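Chapter 2
Wood Surfaces at Work: Tops, Grain and Moisture

Notes by Ida Kettler. Read before the Monday lab.

Before you start
You'll need: one offcut of any pale hardwood, a spray bottle, 300 grit paper, a soft cloth, a pencil. Mineral oil if the storeroom has any left.

Words to know: face grain, edge grain, end grain, cupping, finish, raised grain.

2.1 Why a tabletop moves

Wood takes in water from the air and gives it back. All year. A board that fit fine in February may be tight by summer. Most of the movement is across the grain, very little along it. So a long plank hardly gets longer, but it does get wider. Remember that one, it comes back in every chapter.

Gluing narrow strips side by side helps. Each strip moves a little, and the strips pull against each other, so the whole top stays flatter than one wide board would. Butcher-block is the common name. Good for kitchens, benches, school labs.
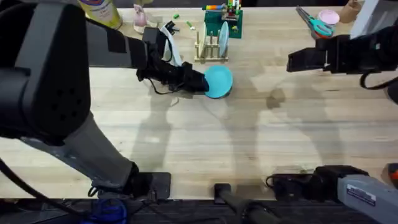

Fig. 2.1 Butcher-block top, pale planks with faint grain lines. Turquoise plate at center left.

Look at the grain before you pick a finish. Pale woods show marks early: tea, rust, pencil, wet glass rings. Dark woods hide the marks but show dust. Neither is better. Ask what will sit on the top and how often somebody will wipe it.

Oil soaks in and is easy to renew. Varnish sits on the suface and lasts longer, until it chips, and then you're sanding the whole thing. Wax alone is for shelves.

Try it: Spray half of your offcut. Wait for it to dry. Rub a thumb over both halves. The sprayed half feels fuzzy, this is raised grain. Sand lightly, spray again, compare. Write down what changed.

2.2 Heat, plates and pans

A hot pan drives moisture out of one spot fast. The fibers shrink there and not next door, and you can get a small crack or a white bloom in the finish. Use a trivet. A warm plate is usually ok on oiled wood, less so on wax.

Check yourself
Which way does a plank move most?
Why do narrow strips stay flatter then one wide board?
Name a finish you can renew without sanding the whole top. 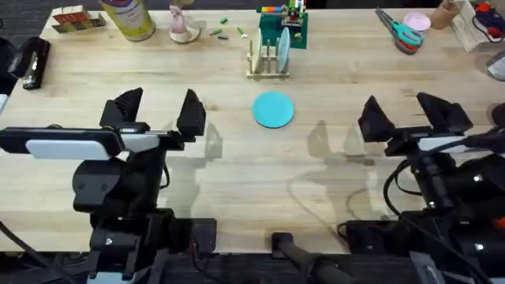

2.3 Reading the grain

Run your hand both ways along the board. One way feels smoother. Plane in that direction, or you'll tear the fibers. Mark it with an arrow in pencil before you clamp anything down.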